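Table clearing with a two-arm robot - house rules for setup and running

Quick write-up of how we run the clear-the-table task at Wirnton. Updated Thu 22 August. Replaces the March sheet, bin that one.

Applies to the Fomow bench and the Dal Bello bench both. If you're on the mobile base, the same rules plus the floor check further down.

Before you power anything

Walk the floor first. Cables, bags, loose shoes, whatever. Anything a leg or a wheel can catch goes behind the table line or out of the room.

E-stop in hand. Press it, check the arms won't take a command, release. Do it every session, not just the first one of the day.

Desk mat flat, corners down. Objects on one half, the other half left clear so the arms have somewhere to come in. Don't stack stuff. Things lying on their side are fine, thats the point of the task.

Nothing glass. No open liquids. Soft packs, cups with lids, bowls, food trays all OK.

Standing rules

2 people per session. One drives, one watches the stop and does nothing else. No phone for the watcher.

Stay behind the table or off to the side. Never between the table and the robot while the arms are live.

Hands off the mat until the driver says "clear" out loud. Nodding doesn't count.

Starting the run

1. Arms up, both grippers open, fingers clear of the table edge.
2. Load the Zirkari profile. Speed cap 900, leave it there. If the panel shows 2000 you have the bench test profile - back out and reload.
3. Run the bag step first and stop. Check the mouth of the bag is open wide enough for the biggest item on the mat.
4. Softest items first, then cups, then rigid trays. Bowls last.
5. Log each pick as you go. Not from memory afterwards.
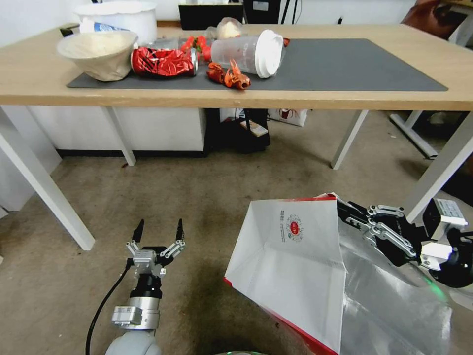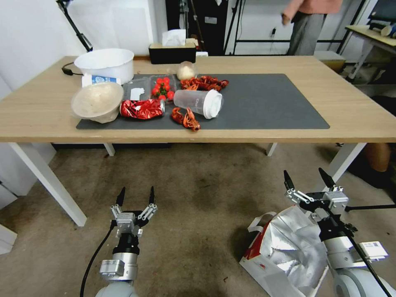
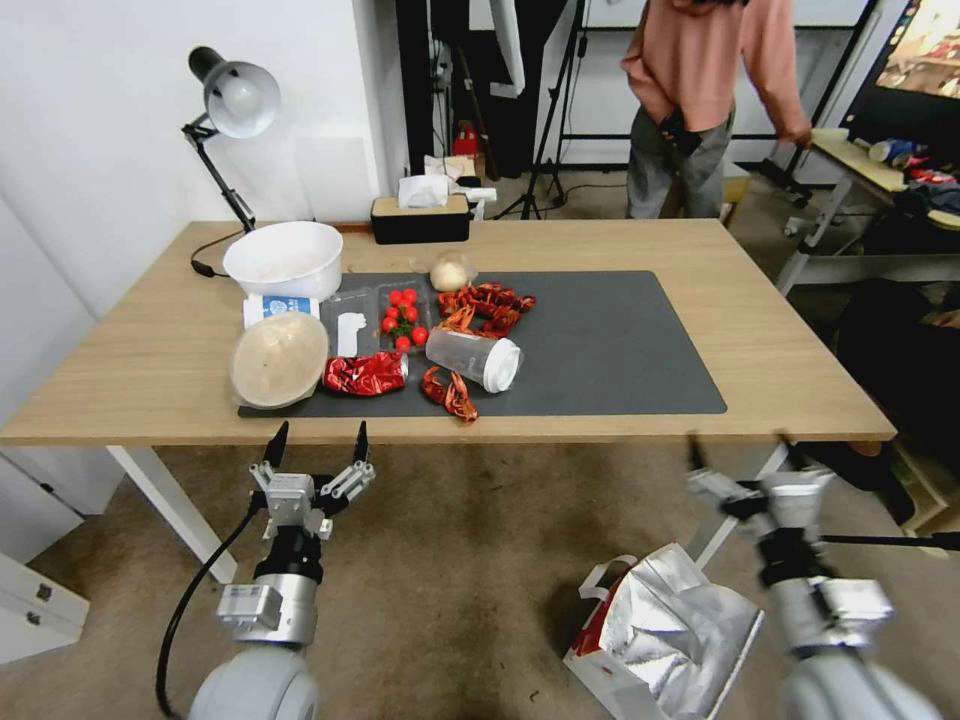

Table layouts with the mat loaded on the left and the right half kept clear (first two). Paper bag held in the right gripper in the first.

If something goes wrong

Dropped item - leave it. Finish or abort the pick, arms to home, then stop, then pick it up by hand. No reaching in.

Bag tears or folds shut - abort. New bag, start from step 3. Don't try to nudge it open with the other arm, we lost a fingertip pad that way.

Bag on the floor - same as dropped item. Log it as a bag fault, not a grip fault. People keep mixing these up and the numbers come out useless.

Cable snag - hit the stop. Do not jog the arm backwards to free it. Unhook by hand with power off, then check the sleeve for nicks along the whole lenght.

Someone walks into the area - stop, wait, restart the run from the top. Even if they're only passing through.

After

Arms home, stop pressed, power off, in that order. Wipe the finger tips - food residue on the pads changes the grip and the next crew gets blamed for it. Real food goes in the kitchen bin same day, packaging can be reused till it falls apart. Mat gets wiped with water only, the spray cleaner leaves it slick.

Sign the log before you leave the room. Unsigned runs get thrown out.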